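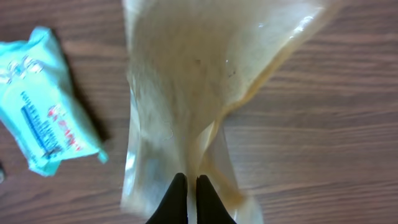
Jozef Verbruggen · maintainer · README last touched in November

Stullel – a small collection of bread recipes in plain text

Hello! Stullel is a folder of sandwich loaf and rye recipes that I've been typing up from my aunt's notebooks, plus the ones I've fiddled with myself over the years. There are 68 recipes at the moment, one per file, and you can read every one of them in whatever you use to open a text file. No app, no account, no newsletter.

What's in the folder

recipes/ has the loaves themselves
notes/ has my baking diary, which is long and moans a lot about ovens
weights.csv is the big table, one row per recipe, with flour, water, salt and yeast in grams
old/ is stuff I've replaced but can't bring myself to delete

File names are the name of the loaf in lower case with hyphens. My aunt called two different breads Görtz, so those are goertz-dark and goertz-seeded (I dropped the umlaut in file names after it broke things on my brother's laptop). The dark one is the one you want if you like a crust that fights back.

How the table works

Everything is by weight. The notebooks used cups, and not even the same cup, so I weighed her old blue one full of flour 9 times and took the middle value. If a recipe came from a cup measure, the column called source says "cup" and you should trust it a bit less than the others. Water is always given at the low end – add more if your flour is thirsty.

The salt column is a percentage of the flour, and most loaves sit at 2. The Skasach rye is saltier than that, and yes, it's meant to be, please stop emailing me! I tried it with less and it tasted of wet cardboard.

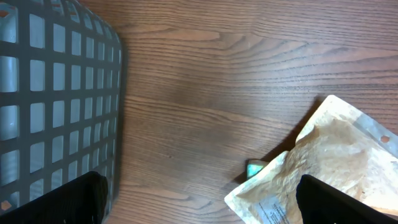 Rising times are the weakest part of the whole thing. I bake in a cold kitchen and start most doughs at nine in the evening, so my overnight is a proper overnight. If your house is warm, look at the dough long before the file tells you to. I'd love to have a second column for warm kitchens, but I'd need somebody with a warm kitchen to fill it in.

Known problems

The Zeslow plait has no baking temperature. The notebook page just says "hot, then less hot", and my own guesses have given me two good loaves and a doorstop. The cell is blank until I've got something better.

A few of the oldest files still say "strong flour" with no type. I'm working through them in no sensible order.

Sending changes

Spelling fixes are very welcome, just send them. For new recipes, please bake the thing twice before you send it over, and tell me which flour you used and how big your tin is. I don't take recipes copied out of other people's books.

Licence

The text and the table are free to use, share and change, as long as you keep my aunt's name at the bottom of the files that have it. If you print them for a bake sale, lovely, and do save me a slice of the seeded one.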